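Monday, May 2, 2022
Grondar gripper, table setting

Swapped the fingertips again last night. The Trimell pads are supposed to fix the slipping. I'll believe that when I see a full run. The last set was going to fix it too, and we got 16 good picks out of 22 before I gave up and went home.
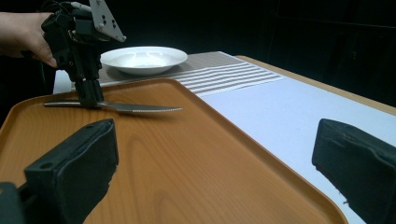 My doubt is still the knife. Forks and spoons give the tips something to sit against, and a flat knife doesn't. We keep pinching it near the handle end, with all that blade sticking out to one side, so any slack in the fingers ought to show up as droop at the tip. Nisbet's notes say to grip at the balance point. Fine, but then the tips close on the blade, and I don't want serrations chewing up new pads at this price.

Also not sold on the 3 mm spacer. It moves the load onto the screws, and I've already stripped one.

To do: measure tip droop with a ruler instead of arguing. Try the Jurkthorpe foam under one pad only. Dark backdrop stays up until then, same tray, same plate. If it still slips after 110 picks I'm going back to the old tips.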